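Let the Bad Tries Stay In 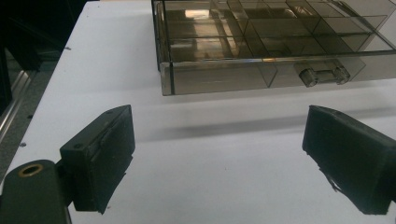
The drawer, seen from the gripper. The pads were frayed and torn.

Every group that collects demonstrations for a learning system ends up with a rule about what gets thrown out. Ours was simple. If the person holding the gripper missed the handle, touched the wrong part of the drawer, or stopped to try again, the recording was deleted and the task was done over. I helped write that rule. I now think it was a mistake, and I think many other groups are making the same one.

The work itself is dull. A person holds a gripper with a camera on it and does a small household job: opens a drawer, moves a cup, closes a lid. The camera records what the gripper sees. After enough of these, a model is trained to produce the same motions on an arm. At our site in Barnton we gathered 1,457 recordings of drawers in one stretch that ended in May. The drawers were mostly desktop organizers, the clear or tinted plastic kind sold for makeup and office supplies.

Clear plastic is hard. A pull handle made of it takes on the color of whatever is behind it, and glare moves across the surface as the camera moves. People miss it too. They come in a little high, feel the finger bump the front of the drawer, back off, and come in lower. The whole correction takes 2 seconds. Under our rule, those 2 seconds meant the recording was gone.

The argument for deleting is not silly. A model that copies what it is shown will copy errors along with everything else. If you feed it a hundred fumbled approaches, you may get an arm that fumbles. Storage costs money, and so does the time of the person who checks the recordings. A clean set is also easier to describe to whoever is paying. When we reported to the Michailidis fund, which covered part of the drawer work, it was pleasant to say that every recording in the set ended with the drawer open on the first attempt.

But look at what that sentence means. It means the set held no case of a gripper in the wrong place finding its way to the right one. The arm we trained could open a drawer if it started well. If it drifted a little to the side of the handle, it was somewhere it had never seen a person be, and it had no idea what to do. Sometimes it closed on air and pulled back as if it had the handle. Sometimes it stopped. We had plenty of examples of people getting out of exactly that spot, and we had deleted them.

The same goes for the condition of the equipment. Our checklist called for fresh pads on the gripper fingers at the start of every shift, and a worn pad was grounds for discarding a session. Pads fray. The edges tear, strips hang down, and the fingers look different in the camera. An arm that has only seen neat black fingers is going to meet ragged ones in its first month of use, on somebody's kitchen counter, with no technician nearby. I would much prefer that it had seen them before.

I don't say every bad recording should be kept. Some are useless. If the camera was knocked out of line, or the person answered the phone halfway through, throw it away. If the pad is so far gone that it can't hold anything, change it. What I want is for the recordings in between to be kept and labeled. Mark the miss. Mark the moment the correction starts. Note when the pads were last changed. A recording with an honest label can always be left out of training later. A deleted one can't be put back.

We tried a small version of this at the end of the project. Over 17 shifts, the collectors kept everything except broken recordings and pressed a button on the grip whenever they knew they had missed. Jimeo, the review tool we use, lets you filter on that kind of mark, so the extra checking was lighter than I had feared. The arm trained with those shifts included did better at recovering from a poor start on our bench. It was one bench and a few kinds of drawer, and I wouldn't build a theory on it. It was enough to make me regret the rule.

There was another effect I hadn't planned for. The collectors relaxed. Under the old rule, a miss meant lost work, so people had learned to move very slowly and very straight, with a short pause before closing the fingers. You could see it in the recordings once you knew to look. Opening a drawer had turned into a sort of ceremony. With the rule gone, they opened drawers the way people open drawers, and the motions got faster and more varied.

Groups that pay by the accepted recording should think hard about this. Bimow, the staffing firm that supplied our second crew, had a quota of 1,000 accepted recordings written into the contract. Each deletion came out of the crew's count. I can't blame anyone working under that arrangement for being careful, but careful was the wrong thing to buy. We have since asked for the next contract to pay by the hour, with kept misses counted as finished work. The firm has agreed to the first part and is still considering the second.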